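Search the forum Search Advanced search

Success criteria for pick and place: do you write them before or after the first trials?

giltora_bench
We are a small group and we are preparing our written rules for tabletop tasks. Until January every operator decided alone if a trial was good. Now we have three people and the numbers do not agree. On the same task, one person reported 39 successes from 70 trials and another reported 37 from the same videos. It is a small difference, but when we talked about it we found that they disagreed on much more than two trials. The errors only cancelled each other.

My question is simple. How detailed must the rule be, and when do you freeze it?

Plovent_user
Freeze it before trial one. If you look at the robot first, you will write a rule that the robot can pass. I have done this myself and I am not proud of it.

For the text, one sentence for success and one sentence for every partial result you want to record. If you need a full page, the task is too complicated.

shehu_lab
I don't agree with the previous post. We always run a few practice trials, throw away the results, and then write the rule. Without them you will forget the most common failure, and you will have to change the rule in the middle, which is worse. The important thing is that practice trials are never counted and that the report says how many there were.

Plovent_user
And who checks that they are really thrown away? In my experience the good ones have a tendency to survive.

shehu_lab
The trial number. Practice trials get the letter P and the script does not read them. This is a question of discipline, yes, but so is your method.

giltora_bench
Thank you both. I think for us the practice trials are necessary, our operators are new. But I have a second question about the start position. Do you mark it on the table with tape? One colleague says tape is cheating because a vision policy can learn the tape.

erville_m
Your colleague is right about the tape. We stopped to use it almost at the beginning. Now we overlay a saved reference picture on the live camera view and the operator moves the object until both match. It takes a little more time for each reset, but the table stays clean.

Another thing for the start position: write the orientation too. Many protocols give only the place. For a cup it is not important, for a long object it changes the whole task.

giltora_bench
The orientation is a good point, we did not have it. I post our setup so you can say what else is missing.
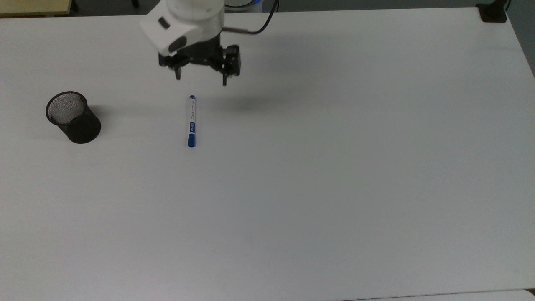

Our draft rule has four parts: start state, allowed help, end state, and stop conditions. The task is "put the marker in the holder". For the start state I will now write that the gripper is open and above the table, the marker lies with the blue cap toward the bottom of the camera view, and the mesh holder stands upright on the left. For the end state we have "marker is inside the holder, holder is upright, gripper has released". Allowed help is none. Stop conditions are the time limit, any contact of the arm with the table that the operator judges hard, and the marker leaving the table.

Plovent_user
"Judges hard" is where your three people will disagree again. Use the force reading from the arm, or stop at every contact of the arm with the table. I would take the second one, it is strict but it needs no opinion.

Also, does it matter which end goes in first? If not, write "either end". Somebody will ask.

shehu_lab
Stopping at every contact is too strict here. The object is thin and lies flat, the fingers have to go very low, and a light touch of the fingertips is normal. You would mark good grasps as failures. Use the force limit, and put the value in the document and not only in the code.

erville_m
+1 for the force limit. And please add what happens if the holder falls and the marker is still inside. We had a long argument about exactly this. Our rule now is failure, with a note in the comment column.

giltora_bench
For us it is a failure also, because "holder is upright" is in the end state, but I will write it separately to be clear. "Either end" is added. For the contact I will take the force limit, and two people will score every video without seeing the scores of the other. If they disagree, the third one decides and we keep all three scores.

Plovent_user
Fine with the scoring. I still think you should freeze before practice, but write down which one you choose and I will stop complaining.

giltora_bench
It is written. I will post version 2 on Sunday evening, after my colleagues read it.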